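Provby Facilities Help Desk
Ticket: Family Room, Adgate Building – toy basket and sorting boxes
Category: Furnishings and shared equipment
Priority: Normal
Status: Closed
Opened: 30/05/2026
Location: Ground floor, Family Room 4

Summary of the request

The requesting department reports that the wire basket in the Family Room is overfilled at the end of most sessions and that items are being returned to it without sorting. Cloths, balls, building blocks and small plastic pieces are stored together. Staff state that small pieces settle to the bottom and cannot be found without emptying the basket, and that the cloths catch on the mesh when they are pulled out.

The department asks the help desk to do the following: inspect the basket for damage, advise whether a second basket should be ordered, and confirm where soft items are to be kept.

Entry 1 – Initial response

The request has been accepted. Before an inspection is carried out, the department is asked to confirm whether the basket is the item supplied under the Corham furnishing order or a later replacement. The asset label should be on the underside. Please do not turn the basket over while it is full.

The department is also asked to say whether any item has been torn, and whether any visitor has reported a scratch or other injury from the mesh.

Entry 2 – Reply from the department

The asset label ends in 81. No injury has been reported. One cloth has a pulled thread along the hem and has been set aside. The department adds that the basket was moved from the floor to the table in order to make it easier to reach, and that it has been kept there since. Sorting boxes were supplied at the same time but are used irregularly, as there is no agreement on what belongs in them.

Entry 3 – Inspection

The basket was examined empty. The rim is sound and all four corners are square. The welds on the long sides are intact. One wire end on a short side, below the rim, was found to stand out slightly from the mesh. It is sharp enough to hold a thread and is the probable cause of the damage to the cloth. The wire end was pressed back and covered with a protective cap of the kind used on the Ekwueme shelving in the corridor.

The table was checked for stability with the basket loaded. No movement was observed. The basket may remain on the table, provided that it is placed well back from the edge.

The contents were reviewed at a second visit, after the basket had been refilled in the usual way. Quilted cloths in cream and mint green had been laid over the toys, with the cream one hanging partly over the rim. A building block had been left on top of the green cloth. The soccer-patterned ball and a yellow ball were lower down toward the front, and polka-dot fabric items had been pushed in at the edges. 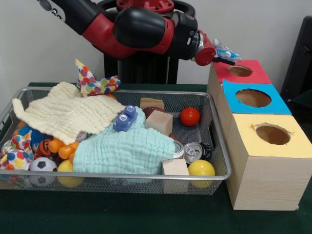

The inspection finds that the capacity of the basket is adequate for the toys alone. The difficulty arises from the cloths, which take up a large share of the space and conceal whatever is beneath them. A second basket is therefore not recommended at this time.

Entry 4 – Interim instructions

Pending a decision on permanent storage, the department is asked to observe the following arrangement.

Cloths are to be folded and kept on the shelf by the door – they are not to be used as a cover for the basket.

Balls and larger toys may remain in the basket. Nothing should stand above the rim when the basket is left overnight.

Building blocks and connected plastic pieces are to be placed in the boxes on the right side of the table.

Wrappers, empty bottles and other waste are to go in the bin in the corridor and must not be left among the toys.

Any item with a loose seam or a broken edge is to be removed and reported under this ticket.

Entry 5 – Query from the department

The department asks whether the boxes need lids, and whether the fabric toys should be treated as soft items and stored with the cloths. It also notes that the shelf by the door is already in use for printed forms, with over 1000 leaflets delivered in the last order.

Entry 6 – Reply from the help desk

Lids are not required. The fabric toys are to be kept with the other toys, as they are in regular use during sessions and staff should not have to go to the door to fetch them. They are to be washed on the same schedule as the cloths.

With regard to the shelf, the leaflets may be transferred to the Adgate stationery cupboard, leaving one pack in the room. The shelf is rated for 20 pounds and is suitable for folded cloths. The transfer is the responsibility of the department and does not require a separate ticket.

Entry 7 – Follow-up

The department confirms that the leaflets have been moved and that the cloths are now kept on the shelf. The basket has been emptied and refilled under the interim arrangement. Staff report that the blocks are easier to find. The smaller plastic pieces are still being returned to the basket on occasion, mainly by visiting families, and a printed label for the boxes has been requested.

Labels have been ordered from the print room. The protective cap remains in place and no further snagging has been reported. The damaged cloth has been mended and returned to use.

Resolution

Wire end on basket made safe. Cloths relocated to shelf. Interim storage arrangement adopted as permanent. Second basket not approved; the department may apply again in September if the number of toys increases.

Outstanding: delivery of box labels, to be tracked under the print room's own reference.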